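Reading a Product Offer: the Tirketti Hand-Held Gripper Kit
Notes for session 6 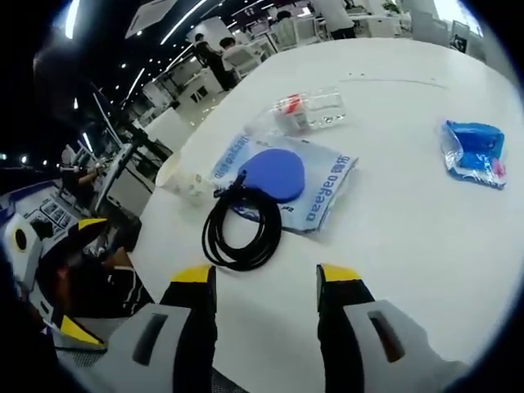

Chantelle Van Wyk asked after last week's session why we are spending two hours on a sales offer at all, when the vendor will lend a kit to anyone who writes in. Her point was that a week of use settles more than any amount of reading. Fair, but a loan kit arrives tuned, with a support engineer on the phone, and the one you pay for may not.

What is being sold
The Tirketti kit is a gripper you carry in your hand, with a camera looking down over two fingers. You do the task yourself, the kit records it, and Nasis (the vendor's software) turns the recordings into something a robot arm can be trained on. Price per unit: 528, software license extra, renewed every October.

Claims to take apart
"Works on everyday objects." Which ones? A coiled cable, a thin plastic bag and a paper cup are three different problems. The cable changes shape when lifted, the bag slides and folds, the cup dents. The brochure gives a single success rate of 90 percent for all objects together. Ask for it split by object, and ask how many tries are behind each number.

"No robot needed." True for recording. At some point an arm has to repeat the motion, and the brochure says very little about that step. Your wrist bends in ways many arms can't follow.

"Ready in 10 minutes." Ready to record, presumably. Zohreh Zarei's group at Pirano needed more than 10 to get through calibration, and they had done it before.

"Wide view." A very wide lens takes in the whole table and much of the room, coworkers included. Who stores that footage, and for how long? I could not find an answer in the license text.

For next time
Read the warranty section, pages marked in the reader. Write down one claim you would accept as it stands and the test you would want for one you wouldn't. Half a page. Bring the price sheet too, we'll need the line on replacement fingers.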